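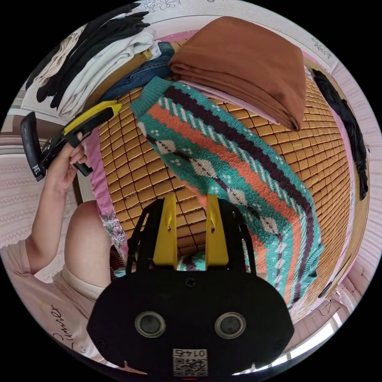 Every spring somebody tells me the laundry robot is two years out. It was two years out when I bought my last dryer and that dryer is now at the dump.

I'm not against it. I would pay for it tomorrow. I fold for a family of five, I fold badly, and I'd hand over 900 dollars to never match a sock again. But can a machine do the chore yet, the whole chore, in a normal messy bedroom? No. Parts of it. Slowly.

Went to the Govmont home show in May, mostly for the free parking. Stiltia had a booth with an arm folding towels. White towels, all one size, on a white table with a bright lamp over it. A towel took 110 seconds. People clapped. Then a kid gave it his hoodie and it pinched the hood, let go, pinched the hood again, and a guy in a Stiltia polo came over and took the hoodie away. Very nicely.

That hoodie is the job. Towels are not the job. A towel is a rectangle and it's the same rectangle every time you pick it up. Clothes have sleeves, and sleeves go wherever they want.

Yiran Long and I argue about this alot. She used to run the press line at Udodano, the hotel laundry, and her point is that shops solved it already – flat sheets go in, folded sheets come out, 300 an hour on a good shift. Fine. But look what they did to get there. One kind of item, a feeder made for that item, and a person at the front shaking out the corners. The person is still there!! She was the person.
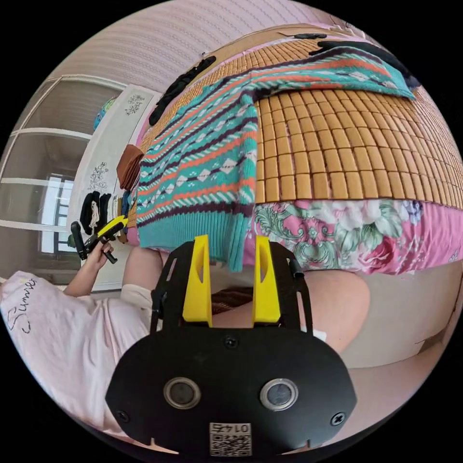
Bedrooms are worse than shops in every way that matters. No feeder, no table, the light comes from one side, and the thing you want is half under another thing. Take a sweater like the teal one with its hem hanging down over the side of the bed. Where do you grab it? The hem is ribbed plain teal and the rest has bands and diamonds all over it, there's a mat with its own little grid right underneath, a flowered sheet under that. I know which part is sweater without thinking. Two yellow fingers have to be taught, and taught again when the next one is a cardigan.

So the teaching is the part I'd watch, more then the demos. Real beds and real piles, hands in the mess. That's slow dull work and I respect it more than anything I saw clapped at in Govmont. Shi, the one startup whose newsletter I still open, says shirts this year, "most households" after. Most households of what. Send it over to mine, there's a basket on the stairs and it's been there since breakfast.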